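Course notes, unit 6: Gathering demonstrations
Instructor: Harsh Bajpai
Reading before lab: the Kaushik operator guide, sections on homing and on recording

1. What we are collecting

In unit 5 we treated the training set as a given. This week we look at how it gets made. A demonstration, for our purposes, is one recorded attempt at one task by a person driving the arm. We keep the joint angles, the gripper command, the camera streams and a one-line text instruction, all on the same clock. One attempt is called an episode.

The learner we will train in unit 7 copies what the operator did in situations that look like the ones it was shown. It has no other source of knowledge about the task. If every episode starts with the tray in the same corner, the learner may never pay attention to the tray at all, and you will not find this out until the tray moves.

2. Choosing tasks

Write the instruction before you record. "Put the carrot in the tray" is a usable instruction. "Tidy the table" is too open for this unit, and two operators will finish in two different states. A good task for a first set has a start you can reset by hand in a few seconds and an end that two people would agree on.

Objects should differ in how they have to be held. A cube can be taken across any two opposite sides. A block with a slope lets one finger slide if you close on the wrong pair of faces. A plate has to be pinched at the rim or pushed. Mix these within a session, and leave some objects on the table that the instruction does not mention. Without such extras the learner can do well by going to whatever is there.
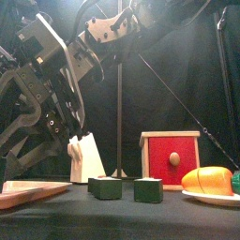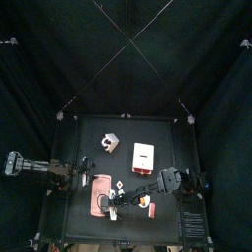
3. Where things start

Divide the table into cells on paper and draw a start cell for each object before each episode. People are poor at placing things at random. They avoid the edges, they avoid putting objects close together, and they turn everything square to the table. Use the Hukitari placement script, which prints a cell and a rotation for each object. If two objects land in the same cell, put them side by side. Do not draw again.

The arm also needs varied starts. Home it every time, then move it to the offset the script gives you. Last year's set skipped this step, and the trained arm would hang above the table whenever it began more than a hand's width from home.

4. Driving style

Move at a steady pace. Long pauses are a problem, as the learner sees many frames in which the right action is to do nothing, and it learns to do nothing. Trim pauses at the start and end of an episode — never in the middle, where a cut produces a jump in joint angle.

Approach from above where you can. Close the gripper only after the fingers have stopped. If you miss, back off and try again in the same episode, and mark it "recovered." Recovered episodes are worth keeping. They show the learner what to do after a near miss, and clean episodes have nothing to say about that.

Do not look at the table directly while you drive. Use the camera views only. You can see depth and small gaps that the cameras cannot, and a choice made from information outside the recording looks arbitrary to the learner.

5. Labels and rejects

Each episode gets one of three labels: success, recovered, failed. Label it right after recording, before the reset. Failed episodes stay on disk but out of the training split.

The Brenik set, which we use in unit 7, began as 300 episodes. After review, 281 were kept. Most of the rejects had a camera stream that started late, and a few had an instruction that did not match what was done. The second kind is worse. A missing stream is caught by a script, but a wrong instruction has to be caught by a person watching the playback.

The larger Brirnutier set has 2,813 episodes from several operators. Sort it by operator before you split it. If the same person's episodes fall in both training and test, your test score tells you how well the learner copies that person.

6. Lab assignment

Work in pairs, one driving and one resetting. Record 50 episodes covering at least four instructions, and trade places halfway through. Hand in:

the episode folder, with labels filled in
the placement script's printout
one page on the episodes you rejected and why
a plot of gripper state over time for one success and one recovered episode

Check free disk space before you start. The recorder does not warn you when the disk fills, it just stops writing video and keeps writing joint angles. Sign-up for the rig is on the lab door, and the November slots go first.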